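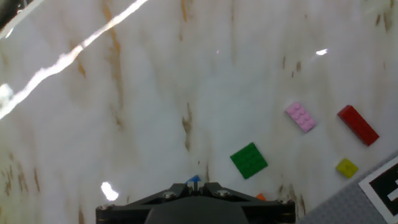
How to read a court docket without losing your afternoon

Every big criminal case produces two things: a news story and a stack of paper. The story gets read. The stack sits in a courthouse database with a name like "Motion in Limine No. 4 (Corrected) (Second)" and waits for somebody with a free evening.

I covered a county courthouse for years and I still read dockets for fun, so take my idea of a good time with caution. What follows is how I'd get through one if I were starting cold.

Find the case number first

Names are a terrible way to search. Clerks misspell them, defendants share them, and companies change them. When I was following the Skulus fraud case, the defendant firm was filed as Skulus, Skullus and, for one glorious week in August, Skulls. The number, 3829, never moved. Look for it in the indictment, at the top of the first page, or in the second half of a news story if the reporter is the generous type. Failing that, call the clerk's office. Go before lunch. The phones get strange after lunch.

Start at the bottom

Most dockets list entries by date. Find the charging document, which is usually the complaint or the indictment, and read all of it. It tells you what the prosecutors say happened and which laws they say it broke. It is also one side's version, written by people who would like to win. Keep a pencil handy and put a mark next to anything stated as fact that no witness has sworn to yet. You'll want to sharpen the pencil.

Then jump to the top

Read the latest entry. Now you know where the case began and where it sits, and the 300 entries in between can be handled with some mercy.

Skip these on the first pass:
Notices of appearance (a lawyer has arrived)
Notices of withdrawal (a lawyer has left, often unpaid)
Requests for more time
Orders granting more time

Read these:
Anything about bail or detention. Prosecutors tend to show some of their evidence early when they want a person kept in jail.
Motions to suppress. The defense has to describe what it wants thrown out, so you get to hear about it.
Motions to seal, and the replies. Even when the good part is blacked out, the argument over why it should be blacked out can be very chatty.
Plea agreements. Go straight to the section on cooperation, if there is one. If there isn't, check for a sealed filing from the same date.

Read the exhibits

My old editor, Rosario Palumbo, used to say the motion is the menu and the exhibit is the food. He said it often and usually while holding a sandwich. He was still right. A 40-page brief may quote one line from an email, and the rest of that email is stapled to the back.

Keep a plain list

Date, entry number, who filed it, one sentence on what it says. Put your guesses in a separate column, or you will come back in six months and believe them.

Watch the words

Charged, indicted, pleaded, convicted and sentenced are five different things. A person named in a filing has been named in a filing. Mixing these up is how blogs meet lawyers.

What it costs

Some courts charge by the page, some are free, and some let you read on a terminal in the basement next to the vending machine. Check the fee schedule before you click "download all" on a case with 3000 pages of attachments. I have made that click.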